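About Us | Company | Packing & Storage

Gitstead is a packing and storage company. We pack up rooms, apartments and small offices, keep the contents for as long as the customer needs, and bring them back. We do not sell furniture and we do not run auctions. If you need a piano moved, we can give you the number of someone who does that.

The business was started by Nawal El-Sayed in a rented unit on Badawi Street. She had spent years in the back office of a freight company, where most of the damage claims that crossed her desk came from bad packing. Boxes had been filled too heavy or taped once across the middle, or they had gone out with a hand's width of air at the top. She took on her first customers through a card in a laundromat window. Mohcine Samir joined the following May and now runs the packing crews. Nawal still does the estimates and answers most of the phone calls.

We have 54 storage rooms at the Badawi Street building and a smaller overflow space in Grirell, which we use mainly in summer when students leave town. The main building has 3000 square feet of floor. Every room is on the ground level. Customers can visit their things during office hours if they call the day before. We do not charge for the visit.

What we pack

Most of our work is household goods. Kitchens take the longest. A kitchen that looks like half a day usually takes a full one, and we quote it that way. Plates go on edge with paper between them. Glasses are wrapped one at a time and packed upright. Pans are nested with a sheet of paper in each. Open food does not go into storage, and neither does anything with a pilot light, a full fuel can, paint or bleach. We leave those on the counter with a list.

Bedrooms and living rooms are faster. Clothes can stay in dresser drawers if the dresser is sound and only going across town. Books go in small boxes. People ask us for big boxes for books every week and we say no every week.

Bags are treated as bags. If you own backpacks, duffels or padded cases, we would rather use them than buy more cardboard. Soft things such as towels, bedding and winter coats travel well in them. Empty ones are folded flat and go in last. Please check the pockets first. We have returned passports, house keys, a hearing aid and one uncashed check.

How a room is done

We start at the wall farthest from the door and work toward it. Small loose things go first, then whatever is on shelves, then what is on the floor. Stools and light chairs stay out until the end, as the crew will use them to set things on. Cables are unplugged, coiled, tied and labeled with the name of the thing they belong to. The label goes on the plug end. Poles, curtain rods and lamp stands are bundled together with cloth between them and carried separately.

Boxes are opened and taped on the bottom before anything goes in, two strips along the seam and one across each end. A tall box gets an extra strip. We write on two sides and never on the top, where the writing can't be read once boxes are stacked. Each label has the customer's last name, the room and a number. The same number goes on the inventory sheet, and you get a copy before we leave.

A box should close flat. If the flaps bow up, something comes out. If they sink, more paper goes in. Fragile boxes get a red sticker, and the stickers are kept for boxes that need them. 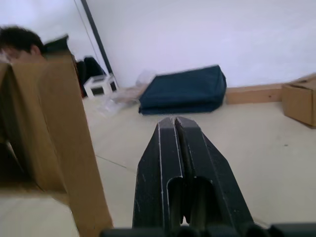 Floors are the part people forget. Before the first box is carried out we clear a path from the room to the front door, wide enough for someone holding a large carton who can't see their own feet. Rugs are rolled. On tile we put down runners if the weather is wet. Anything still on the floor is moved up against a wall, so there is one place to look when we check the room at the end. Two people do that check, and one of them should be the customer if at all possible.

Unpacking works in the other direction. We bring boxes to the room on the label, open them if you want them opened, and take the flattened cardboard away with us. Boxes in good shape are used again. Last year we took back 677 of them. Worn ones go to the Prernine recycling center.

People

Mohcine trains every new packer himself. Training lasts 5 days and is paid. The first day is tape, paper and boxes, with nothing breakable. The second is kitchens. After that the new person goes out with a crew and does the labels until Mohcine is satisfied with their handwriting. Most of our packers have stayed more than two years.

Crews are two or three people. You will be told their names the day before. They bring their own lunch and do not expect tips, though they are allowed to accept them.

Prices and booking

We price by the room for packing and by the month for storage. An estimate is free inside the city and takes less than an hour. Nawal will look in the closets, so don't clean up for her; she needs to see what is in there. The price on the estimate is the price on the bill unless the job changes, and if it changes we call before doing the work.

We ask for two weeks' notice in summer and one week the rest of the year. Shorter notice is sometimes possible. Canceling costs nothing up to 48 hours before the job.

If something is broken, tell us within ten days of delivery and keep the box it came in. We will want to see how it was packed.

The office is on the Badawi Street side of the building, next to the loading door. Parking for customers is in front. The bell is loud and there is no need to ring it twice.

Page last updated Nov 13, 2021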